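About Kullbridge Kitchen

Hi, and welcome! Kullbridge Kitchen is a blog about saving time and money on food, mostly by letting your phone do the boring parts.
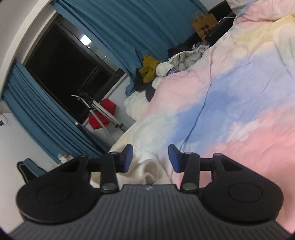 Who writes this

I'm Maximiliano Núñez, dad of two, keeper of coupons and a very big fan of lunch. I started the blog after a month when we ate takeout so often that the drivers knew our dog by name. I still love takeout (I always will!), but now I order ahead, collect my points and skip the line.

What you'll find

Every week I write up whatever I've been trying: restaurant reward apps, pickup orders, meal plans that survive a soccer night. There are 151 posts so far, and the most popular one is still my cheap taco bar, which makes me so happy because I wrote it standing at the stove.

My sister-in-law runs the Dreda page, our swap list for freezer meals. Jelangate is our app review section, where each app gets 4 weeks of real family use before I say a word about it. Sometimes I change my mind halfway through — I leave the early notes up anyway.

How the blog pays its way

A few posts have links that earn me a small commission, and those are marked at the top. I buy my own sandwiches.

Say hello

Comments are open on every post, and I read them all, usually with coffee. The next freezer swap starts in September, so send me your best soup!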